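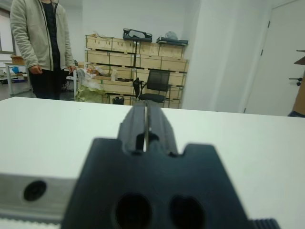
Figure 5. The workshop from the wrist camera, with the gripper in the foreground and the white tabletop beyond it.

4.2 Building the arm in a shared workshop

Most of the work described in this section was done at Sikwood, a members' workshop where we rent a bench by the month and share nearly everything else. We mention the setting early on because it shaped the build a good deal more than we expected when we wrote the plan in April. A laboratory arm can be bolted down and left. Ours has to live in a room where other people come and go, store their things and need the floor, and many of the small choices below come from that.

The arm, which we call Protix, is the second one we have made. The first used a gripper with a single moving jaw, and it was a cheerful but rather clumsy thing that pushed small parts along the table before it managed to close on them. For Protix we moved to a closing pair of narrow fingers with ridges along their length, carried on a wide, flat block (both can be seen in Figure 5). The ridges were a late addition. Our smooth fingers had let go of turned dowels and glass jars far too readily, and we tried rubber sleeves, tape and even a coat of tool-handle dip before settling on the present shape. The sleeves gripped very well for an afternoon or two and then crept forward off the tips.

We spent longer on the camera than on any other part. Fu, the control program we wrote for the first arm, had been made with a fixed overhead camera in mind, and it took for granted that the table never moved in the picture. Once the camera rides at the wrist, that comfortable idea has to go. We kept most of Fu as it was and added a short step at the start of each run, in which the arm lifts to a known height and looks for the far edge of the table. On a plain white top this edge is a clear, nearly straight line, and Fu uses it to correct any small twist in the camera bracket before the fingers come anywhere near an object.

The background gave us more trouble. As Figure 5 shows, a raised wrist sees a great deal besides the table: shelving stacked with wooden crates, a mesh office chair, a door, a person standing on the other side of the table. None of it is of any use to the gripper, and all of it may be somewhere else next week. Our early tests were made with the whole picture passed to the object finder, and it was drawn again and again to the crates, whose pale, repeated edges look very much like the wooden blocks we had trained it on. The cure was a plain one. Everything past the far edge of the table is now masked out before the finder sees it, and the mask is worked out afresh whenever the wrist changes height.

We recorded 357 attempts at picking up a single object with the mask in place. The objects came from a set of 20 household and workshop items, and each was set down by hand wherever the person at the table fancied – we had first drawn a grid, but people found it tiresome and quietly stopped using it. In 52 of the attempts the fingers closed without holding the object. Most of these misses involved thin, flat things such as washers and card, where the tips met the tabletop before they could get underneath. We have not solved this, and we suspect a softer tip will be needed.

A word on repairs may help anyone thinking of a similar build. The small bracket that holds the wrist camera came from Terkov, a two-person print shop near the workshop, and we asked them to make it with slotted holes so that it could be shifted without taking the gripper off. We were very glad of this – the bracket was adjusted more often than any other part of the arm. The drawings we give in the appendix are those of 8 November 2024 and include the slots, along with a slightly thicker wall on the cable side, where the earlier bracket had cracked.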